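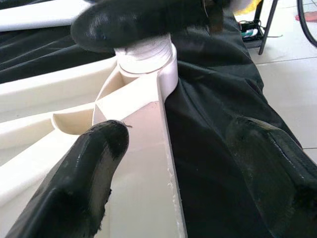

White molded plastic part on black fabric.

About Prekstead Trade School

Prekstead Trade School is an independent, nonprofit school offering evening and daytime instruction in the repair of household goods. It was established to serve adults who wish to enter the repair trades, and it continues to hold that purpose today. Students come to us from many kinds of work, and no earlier training is required for admission to the first-level courses.

Our Courses

The school teaches small appliance repair, upholstery, clock and lamp repair, and furniture finishing. Each course runs for 11 weeks and is taught in the workshops at our Hemilik Street building. Classes are kept small so that every student has a bench of his or her own. Students who complete two courses may apply for the Shahbazi Certificate, which requires a written paper and a supervised repair carried out from first inspection to final invoice.

Instruction in bookkeeping and customer service forms part of every course. The school takes the view that a person opening a repair shop should be able to write a clear estimate, keep proper records, and explain to a customer when an item is not worth the cost of mending.

Enrollment and Tuition

In the last school year 348 students were enrolled, of whom 401 course places were filled in total, as many students take more than one course. Tuition is charged by the course and may be paid in monthly installments. Reduced tuition is available to residents of the Fidach district on proof of address. Applications for the spring term close at the end of February.

Leadership

The school is led by its director, Jamshid Soltani, who taught upholstery here before taking up his present office. The director is responsible for the hiring of instructors, the approval of new courses, and the yearly report to the board of trustees. The board meets four times a year, and the minutes of its meetings may be read at the front office.

The Library

The school library holds 671 service manuals, together with trade catalogs and pattern books. Current students may borrow materials for two weeks. Former students and members of the public may consult the collection in the reading room during office hours. Gifts of older manuals are welcome, but donors are asked to write to the library before sending them.

Page last reviewed 18 Sep 2026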